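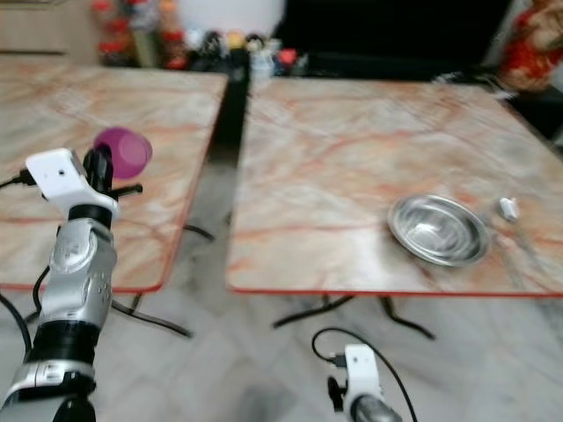
The Cup Drop FAQ: what went wrong with our two-arm setup

I get the same handful of questions every time the Wurent project comes up, so I'm putting my answers on one page. If yours isn't covered, use the contact form and I'll get to it (eventually!).

What was the robot supposed to do?

Pick up a plastic cup with the left arm, carry it over to the other table and let it go at the bowl. Two arms, two little square tables, a purple cup. I figured it would be our easy task, the one we'd run while we got coffee.

And what did it do instead?

It let go early. The left gripper would open for a split second in the middle of a carry, close again on nothing, and then finish the whole move as if it still had the cup. We ran the task 100 times and got 14 drops. The Plukis control software logged every one of those runs as a success, which bugged me way more than the drops did.

So what was the cause?

The cable into the left gripper housing. Ours runs down the outside of the arm with some slack in it, and when the arm reached far forward the slack ran out and tugged on the plug. Power blinked, the gripper restarted, and the first thing it does on a restart is open. I blamed the fingers first, then the cup, then my own code. Embarrassing order, I know.

Can't you see that on the wrist camera?

Nope, I tried. The wrist view is great for checking whether the fingers are over the thing you want, but the plug is behind it. I scrubbed through almost 800 clips looking for a clue and mostly got to know the stuff on the cabinet really well.
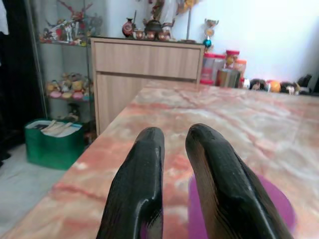 Is it dangerous?

With a plastic cup, no. With anything heavy or hot or sharp, I'd call it a safety problem, so please don't shrug it off. Keep your hands out from under the gripper, and don't grab for a falling object while the arm is moving. Hit stop, let it fall, pick it up later.

How did you fix it?

A Ragab clip at the plug end, a longer cable, and a startup setting that tells the gripper to hold its position. I also added a check on finger width after every carry. If the fingers have closed all the way, there's no cup in there and the run gets marked as a fail.

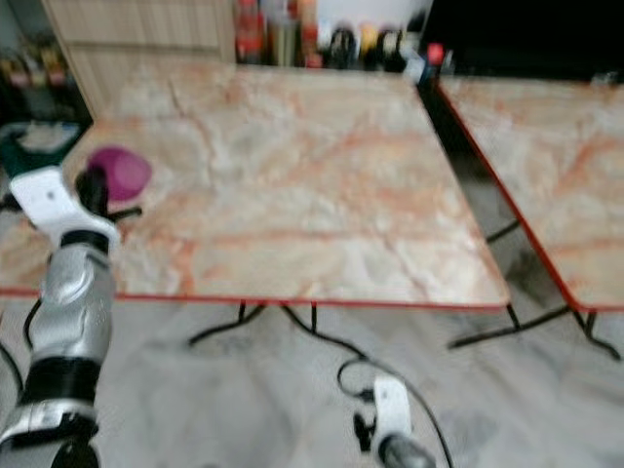

Fusholm, April

Quick update for everybody who asked if the fix held up. We've now done 1,000 carries with the new cable and haven't had one mid-carry drop. We did get a few bad grabs at the start of a run, where the fingers ended up beside the cup, but the new check caught those and stopped the arm. I'm still working on the right arm, which has the old cable on it, so it's staying out of the carrying jobs until the spare shows up.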